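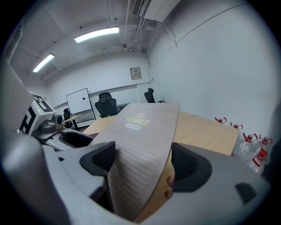

A brochure with HOMES on the cover.

Aatos Heiskanen has sold houses, rented houses and for one bad winter lived in a house he was supposed to be selling. Now he tells first-time buyers what to ask before they sign. No fee from the builder, no fee from the bank. The buyer pays, 400 dollars flat, and gets him for as long as it takes.

We talked by phone on Aug 5, 2021, him in the car outside a showing, me with a bad line. Parts of this are trimmed.

First question, the obvious one. Is this a terrible time to buy?

"It's a fast time," he says. "Fast is what hurts people. Someone sees a place at noon and they have to offer by six. You wouldn't buy a couch like that."

He had a couple in April, both teachers, who lost out on four places in a row. By the fifth they were ready to skip the inspection. He talked them out of it, or half out of it. They did a short walk-through with an inspector before the offer went in. Cost them 200 dollars. The inspector found a soft spot in the floor by the tub, and they offered lower, and they got it anyway.

"I don't tell that story to say it always goes that way. They could have lost that one too. But they'd have lost it knowing about the floor."

What does he look at first? Not the kitchen. He walks the outside, slow, all the way around, before he'll go in.

"Where does the water go. That's it, that's most of my job. Look at the ground next to the wall. Does it slope to the house or away. Look at the end of the downspout. If it dumps right at the corner, go look at that same corner from the basement."

Then the smell. Then the electric panel. Then he opens and shuts every window, which drives the selling agents nuts. One timed him once. He didn't care.

I ask about new builds, which is where a lot of his calls come from lately. There's a development going in off the county road, Lanine, and another one called Zarnelari that's further along. He won't say anything bad about either. He won't say anything good either.

"New is not the same as finished. People think new means no inspection. Get one before the drywall goes up if they'll let you in, and one before closing. And ask for the list of what's standard, on paper. The model home has the nice faucet. Your house has the other faucet."

Does he read the sales material?

"All of it, sure. Every word, the tiny stuff on the back. A brochure tells you what they want to sell you. The contract tells you what you're buying. Put them side by side at the kitchen table and take a pencil to it. Takes an evening."

He learned that from his old boss at Rundel, the small agency where he started out answering phones. The boss kept the contract on the left and the pitch on the right and wouldn't let anybody go on a showing untill they'd marked up both. Heiskanen thought it was busywork. Took him a couple years to change his mind.

Money next. He gets loud here, or the line got better.

"The number the bank gives you is the most you can borrow. It's not what you should spend! I had a guy approved for a payment that left him, I worked it out with him, 72 dollars a week after the bills. For food, gas, everything. He was happy. He thought he'd won."

The guy bought smaller. A two-bedroom on Mthembu Street with an ugly porch. Still has the porch.

His rule for the monthly payment is to live on it first. Take the difference between the rent now and the payment later and move it into savings every month, for three months at least. If you keep dipping into it, you have your answer.

Homeowners associations? Long sigh. Read the minutes of the meetings, he says, not just the rules. Ask for the last 2 years. You'll find out about the roof fund and who's fighting over the fence.

And if a seller won't give you the paperwork?

"Then ask again in writing. Then ask why. I've walked people away from a house over that, and yes, they were mad at me, one of them cried in my car. It's a hard thing. You've already put your couch in there in your head."

Somebody knocked on his window about then, the showing was starting. I got one more in, wether he owns a place himself.

"I rent," he said. "Nice place. Dry basement." And he had to go.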